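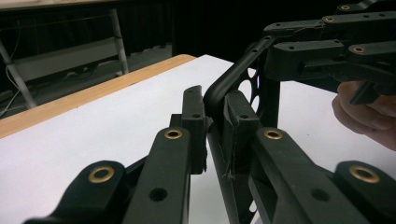
Black on white.

Start talking before they stop talking.

Opening

Thanks to Sinéad Sheehan for the slot. Say I was asked to speak on "listening to customers" and that I asked to change the title. New title is "What did the survey say, and who said it?" She agreed, with a sigh.

Ask for hands: who has filled in a satisfaction survey this week? Then: who has made a decision from one this year? In my experience the second group is bigger. Wait for it. If the hands go the other way, move on and don't argue with the room.

Slide 2. The Codlow number

Codlow redesigned its bus routes and then asked riders what they thought. Headline in the report from Mac Giolla, the consultants: "Three in four riders satisfied." That sentence went into the press release, the budget and a poster at the main stop.

Read it out slowly. Ask what people would want to know next. Usually someone says sample size. Good, but it's the second thing I'd ask. The first is who was on the list.

Slide 3. Who was on the list

The survey went by email to 1,564 people. All of them had a Juvus account, the app you use to buy a monthly pass. So: no cash riders, no one who buys from the driver, no one who gave up on the bus after the change and deleted the app.

Say that last part twice. People who quit are the people you most want to hear from, and they are the easiest to lose.

Replies: 192. I make that about one in eight. The report gives the figure on the last page in gray type. I don't think that was a trick. I think whoever laid it out thought it was boring.

Slide 4. Is a low response rate bad?

Be fair here, I got this wrong the last time I gave the talk and Kheri Shirima pulled me up on it afterward. A low response rate doesn't tell you the answer is wrong. If the people who reply look like the people who don't, you're fine. A big sample can be badly off and a small one can be close.

The trouble is that the report never checks. There was pass data sitting right there – age band, home stop, how often they ride. You could compare the repliers with everyone on the list in an afternoon. I asked for that comparison in September. I was told it was "out of scope." Still waiting.

(If Kheri is in the room, credit her. If she isn't, credit her anyway.)

Slide 5. The question itself

Exact wording: "How satisfied are you with your improved bus service?"

Let them read it. Don't explain "improved," they'll get there.

Then the scale. Five options: delighted, very satisfied, satisfied, fairly satisfied, not satisfied. Four ways to be happy and one way to be unhappy. The headline adds up the first three, which Mac Giolla will tell you was the cautious choice. OK. But where does a person go who has no strong view? I'd have clicked "fairly satisfied" to get to the end.

Slide 6. The fix that wasn't

The next round used Esuvon, a paid panel. Pitch was 700 completed responses, guaranteed. Sounds better. Bigger number, rounder number.

Questions I'd ask before paying:
Are they in Codlow, or in the same zip code area as Codlow?
Have they been on a bus?
How many surveys did they do that day?
What happens to the ones who answer too fast?

I got a reply to the first one only. It was "the wider region."

Don't get drawn into whether panels are always bad. They aren't. Ronja Hägglund runs good work on one and will be on after lunch, ask her. My complaint is with a guarantee of quantity being sold as a guarantee of quality.

Slide 7. What I would do with the same money

Stand at 2 stops with a clipboard. One busy, one that lost its evening service. Talk to whoever turns up, and write down the ones who say no.

Phone people whose passes lapsed. Expect to be hung up on.

Ask what they did last week before you ask how they feel about it. "Did you miss a connection?" is a better question than "Do you value connections?"

Put the number of replies in the same sentence as the percentage. Same type size. This costs nothing and I have never once won the argument for it.

Objections I usually get

"Some data is better than none." Is it? With none, people in the meeting know they're guessing. Colm Ó Súilleabháin disagrees with me strongly on this and has a decent case, so leave him time.

"The trend still means something." Only if the list, wording and scale stayed the same. In Codlow all three changed between rounds and the chart joined the dots with a solid line.

"You just don't like surveys." I run them for a living. Skip this if over time.

Ruairí Carroll has the microphone for questions. Back to slide 5 during Q&A, people want to read the scale again.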